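Okay, settling in with my coffee, because a few of you asked how the Friday supper went and I can't tell it in one post. This is going to be a long one, so get comfortable.

For anyone new: once a month we cook a big shared meal in the old Reltero building and whoever wants to come, comes. You pay what you like, you bring a container for leftovers, and you sit next to somebody you didn't arrive with. That last part is the only real rule we have.

May is always the busy one. The weather turns, people remember they have neighbors, and the line starts forming before we've even got the rice on. I had guessed we would feed three hundred. We fed 363!

The menu, since I know that's what you're really here for: lentil soup with a lot of lemon, baked rice with onions cooked way down, a cucumber salad, flatbread from Mahmoud Bakery, and a tray of something sweet that was gone before I got anywhere near it. I'm told there was cardamom in it. I'm still a little sore about that.

A word on the onions. I've been making this rice for years and I still get impatient every single time. They need close to an hour on low heat, with a pinch of salt at the start and a splash of water whenever the bottom of the pan begins to catch. When you think they're done, go another ten minutes. You'll thank me when you taste it. 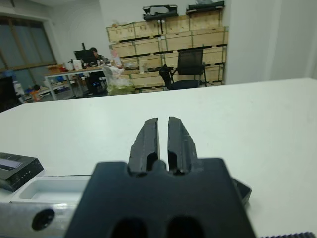 Vulano Street Supper Club

The lentils were the red kind, and we cook them without soaking. Rinse until the water runs clear (or until you get tired of rinsing, which is where I usually stop), then cover with plenty of water and leave the lid tilted. Cumin goes in early, lemon at the very end, off the heat. If you put the lemon in too soon it tastes flat, and then you add more, and then it's just sour.

Somebody asked me in the replies last month what to do when the soup comes out thin. Take two ladles of it, mash them well in a bowl, and stir that back in. Works for almost any bean soup, and you don't have to dig out a blender and then wash the blender.

Now the money part, which I like to be open about. Groceries came to 562 dollars, and the jar covered it with 70 left over. That goes toward a second big soup pot, because right now we're cooking in shifts and the last batch is always a bit rushed. I've had my eye on one at Citik Kitchen Supply for weeks. I visit it like it's a puppy.

My favorite moment was late, maybe nine o'clock, when most folks had gone and one long table was still going strong, arguing over whether soup counts as a meal in warm weather. (It does. I'll hear no more on this.) I sat down with a heel of bread, meaning to stay five minutes, and stayed until the lights went off.

Next supper is in June, same place, doors at six. We're doing chickpeas and we need people who are willing to chop parsley, a truly silly amount of parsley. Bring your own knife if you're fussy about knives like I am.

And if you were the one who took home the blue lid with no pot under it, I have the pot. Send me a message and we'll reunite them!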